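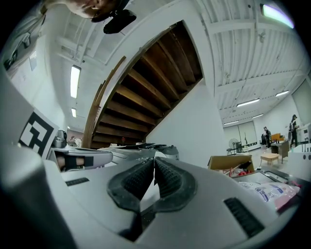

Figure 2. Underside of a wooden staircase, with a small silver metal cup or canister standing upright.

3.2 What people do below the stairs

I came to staircases by accident. The Plillatdale study was meant to be a study of kitchens, and I spent most of my first visits asking people where they kept their pans. But the households kept walking me past the kitchen to the bottom of the stairs, and by the second visit I had started a separate page in my notebook for whatever was stored, parked or done underneath them. That page became this section.

Most writing on stairs in the home looks at the top side: treads, handrails, falls, who sits on the third step to take a phone call. I have nothing against any of that (I sit on the third step too). What I want to talk about is the other side, the one in Figure 2. If you only ever use a staircase to get upstairs you can forget that it has a bottom at all, and then you sit down somewhere low, look up, and there's this big slanting thing taking up most of your view.

The slant matters a lot for how people use the space. A closet has a back and a front. The area under an open staircase has a tall end and a low end, and in all eight homes people talked about it that way without my asking. "Low end" things were the ones they could stand to crouch for. "Tall end" things were in use every day. One couple told me their tall end was "basically another room," and they said it with real pride! Their low end held a suitcase full of other suitcases.

We asked each household to keep a storage diary, one line every time something was put down or picked up, and the combined diaries ran to 685 lines. I coded them all myself over one long April, and Tetsuya Arai coded a share of them again so we could compare. We disagreed mainly about small containers. A little metal cup, for instance, could go under "kitchen" if it was headed back to the sink, or under "holding" if it had become the place where screws or pens lived. Tetsuya wanted to code by what the thing was made for; I wanted to code by what the diary said it was doing that day. In the end we kept both codes, and Table 3 gives them side by side -- a bit clumsy to read, I admit, but it saved us from arguing about cups any longer.

Small things like that turn up under stairs more than I had expected. I'd gone in thinking of strollers and vacuum cleaners, the stuff that gets a mention in the housing guides. Those were there, sure. The diaries are mostly about things you could carry in one hand, set down on the way to somewhere else and collected later, or moved along a foot or two when something bigger needed the spot.

Two households also worked under their stairs, one mending clothes and the other fixing radios. Both complained about bumping their heads, and both had shifted their chairs toward the tall end by my Wednesday visit in the last week. I come back to them in Section 3.3, where I look at seating and light.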